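FOR IMMEDIATE RELEASE
August 27, 2023

Kettle Opens Its Second Shop, in Bredamlow, With Twice the Tea and a Proper Back Room

BREDAMLOW - Hi, I'm Tamunoemi Uzor, and I own Kettle, the loose leaf tea shop on the hill in Clorkurcombe. I'm writing this release myself, so please forgive me if it sounds more like a letter than the ones you usually get. The news is that we're opening a second shop! It's in Bredamlow, on the corner of Mill Street and the old station road, and the doors open this coming Saturday at nine in the morning.

If you've been to the first shop you know it's tiny. Two people can stand at the counter if they like each other, and everybody else waits on the step. I love that step, and I've had some of my best conversations out there, but it's no fun in the rain and it's worse with a stroller. The new place has a wide door with no step at all, a long counter, and a back room with tables where you can sit down with a pot and stay as long as you like.

We'll carry up to 400 teas in Bredamlow, which is double what I can squeeze into Clorkurcombe. A lot of the extra space is going to oolongs, because that's what people keep asking me for, and there's a whole wall of herbals for those of you who want to sleep at night. The smoky blends are staying at the far end by the window (my sister can't stand the smell, and she's the one running the register).

You can still buy as little as you want. I started Kettle after years of buying big tins of things I turned out to hate, so from day one I've sold tea by the scoop, in plain paper bags with the brewing time written on the front. Bring your own jar and I'll take a little off the price. Any jar is fine as long as it's clean and doesn't smell of pickles. I've had pickles.

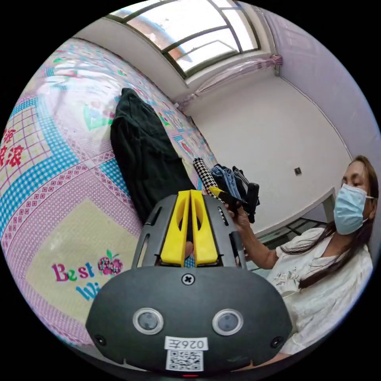 The back room is the part I'm most excited about. We'll serve tea by the pot from opening until five, along with toast, cheese scones and a ginger cake that I've been baking every week since last December, trying to get it right. It's very dark and very sticky and I think it's finally there. The menu is short on purpose - the kitchen is about as big as a closet, and I'd like the toast to arrive hot.

Every pot comes with a second pot of hot water, no charge. Most good leaves have at least one more cup in them, and the second steep of a green oolong is often nicer than the first. If you're not sure how long to leave it, just ask.

On Thursday evenings the back room turns into a tasting class. We'll try a handful of teas from one region, side by side, and talk about what we like and don't like in them. You don't need to know anything. Somebody at my very first class told me that an expensive white tea tasted like a wet envelope, and I've never been able to taste it any other way. Classes are free through the fall, but the room fills up, so please put your name down at the counter in either shop.

For the people who order from us by mail, nothing changes except the speed. Parcels will go out from Bredamlow from now on, and with a real packing table in place of my kitchen counter I should be able to ship most orders the next working day. The monthly sampler is staying the same price. I've also gotten a lot of mail asking if Breakfast No. 2 is coming back. It is, and it'll be on the shelf in both shops on opening day.

The Clorkurcombe shop isn't going anywhere! It keeps the same hours, the same step and the same grumpy bell on the door. I'll be splitting my week between the two, so if you come looking for me and I'm out, try the other one.

On opening day the first pot is on the house for anyone who comes in before noon, and there'll be ginger cake until it runs out. Reporters and photographers are very welcome. Come early if you want to talk, or come after three, when I'll have time to sit down with you.

Kettle Bredamlow
Corner of Mill Street and Old Station Road, Bredamlow
Open Tuesday through Saturday, nine to five
Press contact: Tamunoemi Uzor, owner, at either shop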